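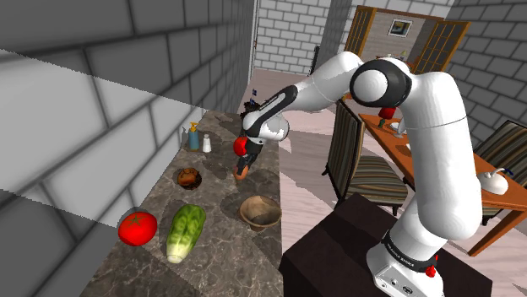 Kitchen counter environment in the simulator, with the arm reaching over the countertop.

Mulludley Robotics Club: Simulation Track FAQ

What is the simulation track?
Members write and test pick-and-place programs for a simulated robot arm. The work ends in the Skornley Cup, an internal contest held in August. No hardware is needed at any stage.

Do I need to know how to program?
Basic Python is enough. You should be able to write a function, read an error message and edit a settings file. Members who can't do this yet take the Vesau starter unit first. It has its own worksheet.

Which computer do I need?
Any laptop that can run a current web browser. The simulator runs on the club server and streams to your screen. Local installs are possible but are not supported by the mentors.

What is in the kitchen environment?
A stone-patterned counter with objects on it, including a tomato, a head of leafy greens, a bowl and a pump bottle. The arm stands on a dark pedestal. The table and chairs are background and are never used as targets.

Can I move the objects before a run?
In practice mode, yes. Edit the start positions in the layout file and reload. In scored mode the layout is loaded from the server and your file is ignored.

How is a run scored?
Each run lasts 300 seconds of simulated time. The maximum is 90 points. A target placed inside its goal area earns full credit for that target. A target dropped on the floor earns none. Contact between the arm and the wall costs points and is logged automatically.

Why does my gripper close on air?
Check the frame your target position is given in. Most failures of this kind come from mixing counter coordinates with base coordinates. If the frame is correct, lower the approach speed and look at the height offset.

My object slides out when the arm lifts. Is that a bug?
Usually not. Friction is set per object, and round items need a slower lift. If the same script gives different results on the same layout and seed, report it.

How do I report a problem?
Post the run number, the seed and your script in the Harries forum. Screenshots without a run number can't be traced. Known issue 345 (shadows flicker after a reload) is cosmetic and has no effect on scoring.

Can I work in a pair?
Yes. Both names go in the script header. Pairs submit one entry and are ranked with everyone else.

Where do we meet?
Room 641. The server is also open to members outside meeting hours.

Who runs the track?
Obsa Abdella. Questions about accounts and late entries go there directly, all others to the forum.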